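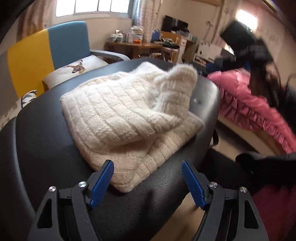
An afternoon at the Trutdale open house

I went to the Trutdale open house for the knitwear and came home wanting to rearrange my whole living room. The old mill building dates from 1824, and once a year in April the makers who rent rooms there prop their doors open and let everybody wander through. I got in a little after 2 and stayed until my feet gave out.

The Buckley room on the ground floor is all spinning and dyeing, and it was packed, so I went upstairs first (good choice, the line for coffee is shorter up there too). At the end of the hall is Ekus, the room I'd been hearing about. It's set up more like a sitting room than a store. There's an armchair with mustard yellow and teal on its back, and on it a white cushion with a long-beaked brown bird that I would have carried off under my coat! Light pours in through a big paned window, and you can pick things up and turn them over as long as you like.

What I turned over most was a cream sweater. The yarn is fuzzy and the stitches make chunky blocks, a bit like a woven basket, and against the black seat every one of those blocks showed up beautifully. I've tried basket patterns twice and given up twice, so I spent a long time looking at how the blocks change direction.

Wichai Wannasri gave a short talk on looking after heavy knits, and I scribbled down as much as I could. Fold them, don't hang them, because the weight drags the shoulders down. Lay the sweater flat, bring the sleeves in across the chest, then fold the body up loosely. A tall ribbed collar can be left standing while you do the sleeves, and you settle it at the very end. He also said to refold everything along different lines every few weeks in storage, a thing I have never once done in my life.
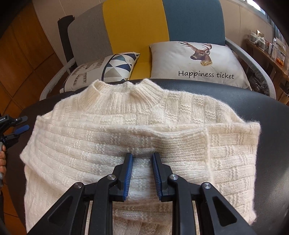 Can you fold a thick sweater like this straight after washing?
Wait until it's fully dry, seams and cuffs included. Dry it flat on a towel and turn it over once along the way.

I finished up in the Urudard room, where the sock machines are, and bought 5 skeins of gray wool I had no plan for. Parking is behind the mill, and the stairs are steep, so wear decent shoes.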